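Notes for the Saturday talk, guest house owners' meet-up, Stirnness

Slow down at the start. Say hello, say thanks to Lowri Gwilliam for the slot before lunch and not after it.

So — laundry. I run a guest house with 11 rooms and when I started I thought the big bills would be heating and breakfast. They were, but the one that crept up on me was washing. My first year I was sending everything out to Dhanial, and they were lovely, but I was paying for 135 items a week in the busy stretch and half of those had barely been touched!

(Pause. Somebody usually laughs here because they've done the same.)

First thing I changed was the card in the bathroom. You all know the one, "help us save the planet". I binned it. Mine now says "Hang it up and we'll leave it, drop it in the bath and we'll change it." Plain words, big letters. People staying 2 nights mostly hang them up.

Then hand towels. I used to put out three per room, goodness knows why. Now it's one each and a note saying knock if you want more. I've had maybe four knocks since August.

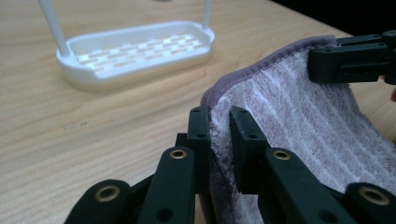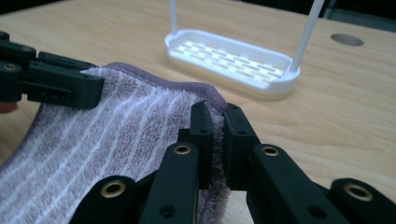 Striped hand towel, white plastic tray.

Next bit is buying. Don't buy the thickest towel in the catalogue. I did, I bought the heavy ones, and they took two goes in the dryer and my back hurt from carrying them up to the top floor. Go for a middling weight, and buy one spare set for every two rooms. I spent around 3000 pounds replacing the lot and it stung, I won't pretend it didn't.

Mention the softener thing. I stopped using it on towels altogether and only one guest has ever said anything, and she was my sister.

Sheets — keep this short, Plidano people are covering sheets after lunch. Just say label the sizes on the corner in laundry pen. Doubles and kings look the same at seven in the morning.

If there's time, the story about the wedding party and the fake tan. If there isn't, skip to questions. Handouts are in the blue folder, remember to give Lowri the spare ones.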